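How to Wash Bath Toys Before They Wash You

Squeeze one over the sink first. If black flecks come out, throw it away and tell the child it moved to Gellberg.
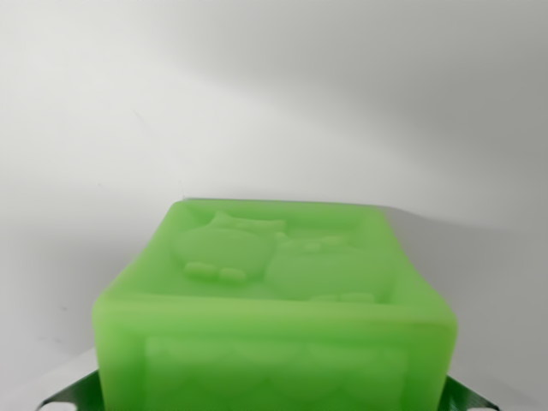
Solid toys are easier. Fill a bucket with warm water and dish soap, then find the old toothbrush. Check that it's the old one.

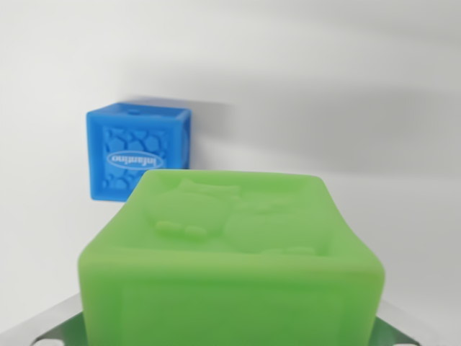

Scrub the corners and any raised pattern, where soap scum likes to retire.

1. Rinse under the tap until the suds quit.
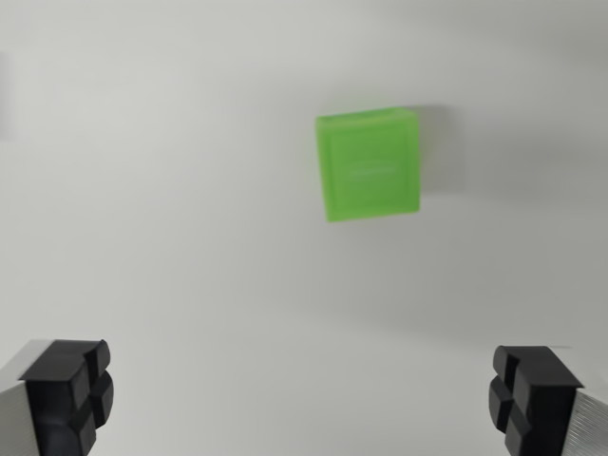 2. Dry everything on a towel overnight. In December, allow until lunch.

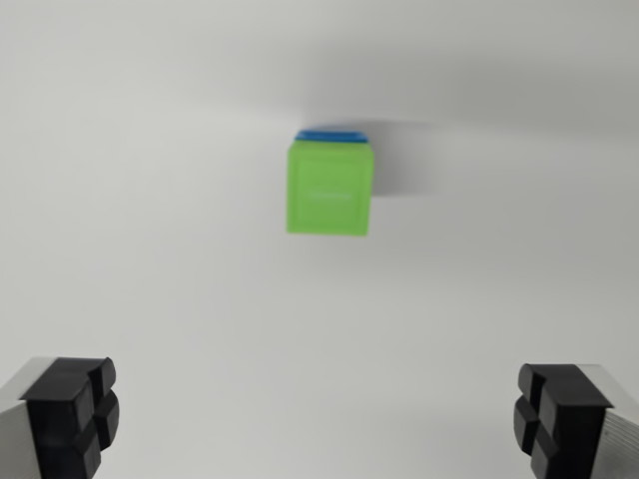
Green block with raised edges.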